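Subject: Re: [hancombe-upholstery] Pilling on flat weave seat covers
From: Pantelis Karagiannis
Date: 29 May 2022

> I had two cushions covered in a gray flat weave in December and the
> front edges are already fuzzy. The shop says this is normal and
> will stop. Is that right, or should I ask for a replacement? Also,
> is a fabric shaver safe to use on it?

The shop is partly right. New cloth with a mix of fibers sheds for the first few months, and the loose ends roll up into pills where people slide on and off. On most of the jobs I've done it slows down a lot after the second or third shaving.

A shaver is fine if you keep it flat and don't press. Pull the cover tight first. I did one with the cover slack and cut a hole next to the welt, and that panel had to be replaced. Vacuum before you start so you aren't grinding grit into the weave.

Ask the shop for the rub count and the pilling grade. They are separate tests, and a cloth can do well on one and badly on the other. If they can't tell you either one, write to the mill.

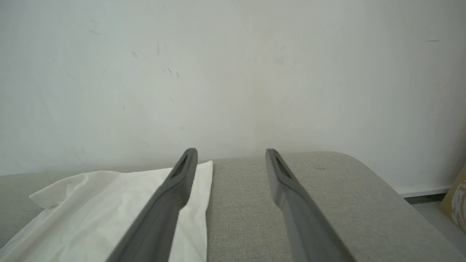 On replacement, I would wait until you have shaved it twice. If it comes back just as thick after that, send them photos with the dates and ask for the covers to be redone in something else. Keep the receipt and the swatch if you still have it.

One more thing, if your covers have zippers: rotate the cushions every 12 weeks or so that the front edge isn't always the same one. Don't wash them to get rid of the fuzz. It makes it worse.

Pantelis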